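Projet Osia : apprentissage de gestes culinaires par démonstration
Rapport d'avancement, lot 2 (collecte de démonstrations), février 2024
Rédaction : Zorica Hodžić, Hudow

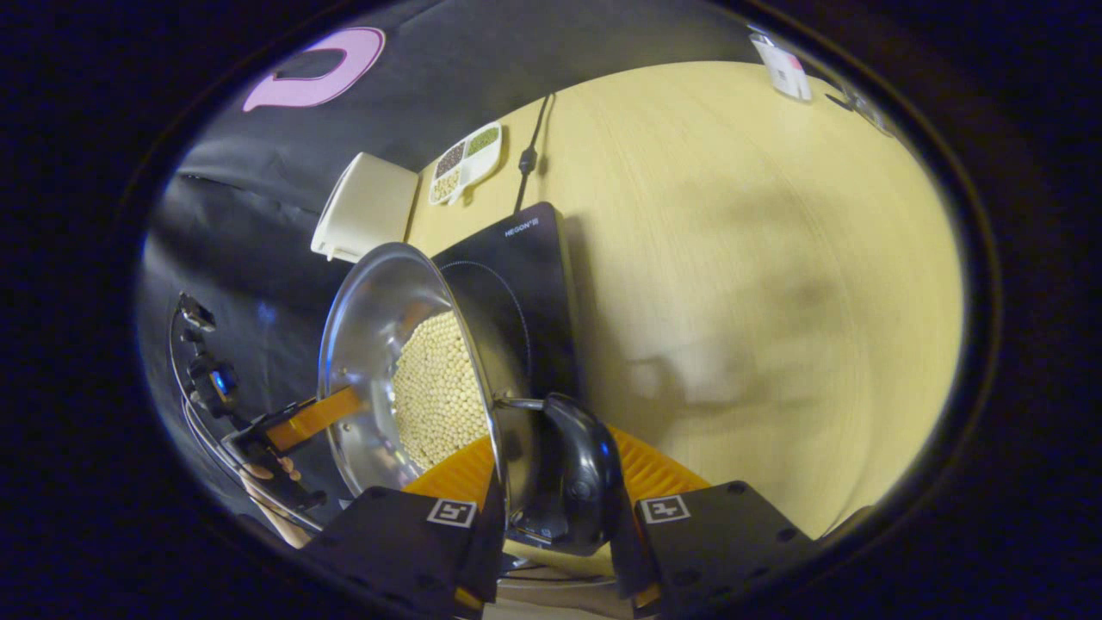 La période a été consacrée à la collecte de démonstrations manuelles pour les tâches de manipulation d'ustensiles. Le protocole arrêté à l'issue du lot 1 est maintenu : l'opérateur tient la pince à la main et exécute la tâche sur la table. Les trajectoires sont ensuite reconstruites à partir du flux vidéo de la caméra embarquée, et l'ouverture des doigts est déduite des marqueurs posés sur ceux-ci.

État de la collecte

3426 démonstrations ont été enregistrées depuis le début du lot. Elles se répartissent entre trois familles : prise et dépose du wok, transvasement de légumineuses sèches, déplacement du wok par rapport à la plaque à induction. La troisième famille est en retard. Son objectif de 300 démonstrations retenues n'est pas atteint, et 200 seulement ont passé le contrôle de qualité. Le complément sera produit au début du lot 3, à effectif constant.

Prise du manche

Le manche courbe du wok reste le point technique principal. Lorsque le wok est chargé de graines de soja, le couple exercé sur les doigts provoque une rotation lente de l'ustensile autour de l'axe de serrage. Le phénomène apparaît surtout en position inclinée. Deux mesures ont été prises :
- point de prise rapproché de la fixation métallique du manche ;
- charge limitée à une valeur fixe par série, consignée dans la fiche de session.

La première mesure réduit nettement les glissements. Elle impose en contrepartie une orientation du poignet plus contrainte, que le bras Zilla ne peut pas toujours reproduire près de ses butées articulaires. Un filtrage cinématique a donc été ajouté en aval de la reconstruction. Il écarte les trajectoires non exécutables avant l'entraînement.

Qualité des données

Les rejets ont trois origines : perte de localisation lors des mouvements rapides, occultation d'un marqueur par le contenu ou le bord du wok, désynchronisation entre l'image et la centrale inertielle. La perte de localisation est aggravée par les surfaces réfléchissantes, en particulier l'intérieur poli du wok, qui génère des points d'intérêt instables. Le masquage de cette zone est à l'essai. Les premiers résultats portent sur 100 séquences et ne permettent pas encore de conclure.

Entraînement

Une première politique a été entraînée sur les données de prise et dépose. Sur le bras, elle exécute correctement l'approche et la fermeture de la pince, mais la dépose reste irrégulière quand la position de la plaque s'écarte de celles vues en démonstration. L'évaluation du transvasement n'a pas commencé.

Écarts et points ouverts

Le sous-traitant Dambrauskienė a livré les doigts de rechange avec retard, sans effet sur le budget. Le calendrier du transvasement est décalé d'autant. Nous demandons au financeur de valider le report du livrable 2.3 au lot suivant, à enveloppe inchangée.

Travaux prévus
- achèvement de la troisième famille de tâches ;
- décision sur le masquage des zones réfléchissantes ;
- variation systématique de la position de la plaque et des bacs d'ingrédients ;
- comparaison avec un jeu réduit de démonstrations téléopérées, enregistrées directement sur le bras Zilla.

Les fiches de session et le journal des rejets sont déposés dans l'espace documentaire du projet.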